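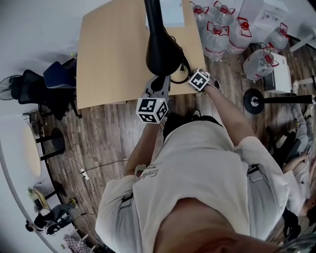 Do you need written rules for a room where people are only holding grippers by hand and there's no robot arm moving?

Short written rules are worth having even then. People still get tired and trip over cords, other people still wander past the cameras, and anything sloppy in a recorded demonstration can be copied later by the machine that learns from it.

I went in thinking I already knew the answer to that one and I sort of did, but I'd never seen anybody take the boring parts this seriously. So this is my write-up of the open day at Anitach, out in Harport, on 11 Apr 2025. It's long. I took a lot of notes and I had a very large coffee on the drive home.

A little background on me for anyone new here: I used to do line safety at a packaging plant. Fences, light curtains, lockout tags, the whole thing. In that world the rules are old and thick and somebody will hand you a binder. These demonstration rooms are newer and there's much less on the shelf for them, which is exactly why I wanted to go and see what a company does when it has to write its own.

Getting there was easy, parking was not. The lot was full and I ended up behind the tire place, walking along a road with no sidewalk. If you go in June (they're doing another one then) I'd come early or get dropped off. The sign-in desk had name stickers, a one-page form, and a bowl of those strawberry candies that every grandmother owns.

The form is the first thing I want to talk about! It was a consent form for visitors, and it was readable. Plain sentences, big type. It said that cameras could be running in the work areas, that recordings could be kept, and that you could wear a bright yellow sticker if you didn't want to be in anything. Yellow sticker people get walked around by a different route and any recording they stray into gets flagged and pulled. I asked if that had ever been tested and our guide said they test it on purpose, with staff. Great answer. I took the yellow sticker just to see the other route and then swapped back, which they were nice about.

We were a group of 17, and they cut us into smaller batches so the rooms wouldn't get packed. The talk before the tour lasted 40 minutes and could have been shorter, but there was one slide I copied down word for word:

"Record the task the way you would want it repeated."

That's the top line of their house rules. The rules are called the Dewan sheet, after the meeting room they were written in, and there's a copy taped up by every door I went through. It started out as 107 separate rules. Somebody had collected every complaint and near miss and made a rule out of each one, and of course no living person could remember them. They kept the long version as a reference and boiled it down to a single page for the wall. I've seen that same thing go wrong so many times at the plant (the binder grows and grows, and everybody stops opening it) that I wanted to shake somebody's hand.

OK, the page. I'm going to go through the parts I liked and the parts I argued with, in no special order.

Start and stop out loud. Before you pick anything up you say what you're about to do, and when you're finished you say you're finished. Everyone in the room hears it. On a factory floor we'd call out before energizing a line, and this is the same habit moved over. It felt silly for the first few minutes and then I stopped noticing it. The person at the table says it, and anyone nearby who needs to cross says "crossing" and waits for an OK.

Markers stay clean and stay visible. The hand-held grippers carry white cubes with those black square patterns on them, and the cameras use the patterns to work out where the hand is. So the rule is you don't put tape on a cube, don't grab it by the cube, don't drape a sleeve over it. You wipe it with a dry cloth at the start of a shift. There's also a rule for what you do when one gets scratched: swap it right away and write it down, don't wait until the end of the day and hope. I asked what happens to the recordings made just before someone notices the scratch, and they get a second look. Good.

Short sleeves or snug sleeves. Makes sense to me. Loose cuffs were a no at the plant for scarier reasons, but a cuff that flops over the fingers is a nuisance here too. Rings and bracelets come off. They don't say anything about long hair and I think they should, so I put that on my comment card.

Know your floor. This is where I got a bit loud, sorry to the other people in my batch. The page says every cord that crosses a walking path has to be pointed out at the start of a session, and taped down or moved if the session will be longer than a few minutes. Pointed out?? I'd move them, period. Trips were the most common thing on our incident log year after year, by a mile, and they happen to the people who know perfectly well where the cord is. The guide heard me out and said the setups change too often for permanent covers, and that taping is the usual outcome in practice. I believe that. I'd still write it the stricter way and let people ask for an exception.

Same goes for stands. Anything tall with a round base can be nudged over by a hip, and the page asks you to check that the base is fully on the table or flat on the floor before you start. I'd add "and put away the ones you aren't using." A stand lying down is as good a trip hazard as any cord. Heavy props (big water jugs are a favorite in this line of work, everyone has a kitchen drawer full of spoons and then some jugs) should be lifted by the handle and kept low. They have that one already and it's worded well.

Breaks. I loved this section. Nobody records for a long stretch without putting the grippers down, and the break is a real one where you walk off and sit. It's on a timer, and the timer belongs to the room and not to the person, so there's no being a hero about it. Holding a gadget out in front of you with bent elbows doesn't sound like hard work. Try it! They let us have a go with a pair, moving sponges from one tray to another, and my forearms were grumbling before I'd emptied the first tray. Table height gets set for each person too. Our tallest visitor was bent over like a question mark until they fixed it, and the difference in his wrists was plain to see.

Don't clean up the mess in the data. I misread this one at first. It's about mistakes. If you drop the sponge, you don't quietly pick it up and carry on like it never happened, and you don't wipe the recording either. You say "drop," finish or stop, and mark it. Somebody else decides later if it's useful. The person who made the mistake never gets to be the one who deletes it, and they never get dinged for marking it. Anyone who has tried to run a near-miss program knows how much hangs on that last bit. As soon as reporting costs people something, the reports dry up.

Bystanders. People who aren't recording can be in the room, sitting, on their phones, whatever, as long as they're outside the reach of the person working and they've signed the same consent form as everybody else. There was a good back-and-forth about this one. A lady in my batch felt the room ought to be empty except for whoever is recording. Somebody else felt that a home or an office has people in it and the recordings should too. The guide said both kinds of session exist and the sheet asks you to write down which kind you're doing before you begin. I don't have a strong opinion. I did ask about kids and pets and the answer to both was a flat no.

After that we saw the arms, and I won't spend long on those, they're behind guards with interlocked gates and a stop button within reach, and it's all the stuff I know. One of the gates had a very satisfying clunk. The thing I wrote down is that the arm room and the hand-held room use the same calls, the same "crossing," the same "drop," and that new people learn them in the hand-held room first, where a slip costs you nothing much. Smart order to do it in.

I compared notes with what I saw last year at Drastitz, which is a much bigger site with a much fancier lobby. Drastitz had better floors (channels for the cords, oh my heart) and a worse page. Theirs was laminated and hung above a door where you'd need a ladder to read it. Anitach's has pen marks on it. People had crossed out words and written in better ones, with initials, and every so often the changes get typed up and the page goes back on the wall. A sheet with pen on it is a sheet someone's reading, in my book.

Gripes, quickly. The talk ran long. The sheet has no date on it, so how do you know you're looking at the current one? The first aid box was easy to find but the eyewash sign pointed at a closet. And lunch was wraps, all of them with olives.

My comment card ended up with 2 sides of writing, so I stapled my email address to it. The things on it were cords, hair, stands, and the missing date. They've said they'll answer every card. If I hear back before the June one I'll post what they tell me, and if you're going, ask them to show you the long version of the rules too. It's in a blue folder at the sign-in desk, and rule one is about the refrigerator.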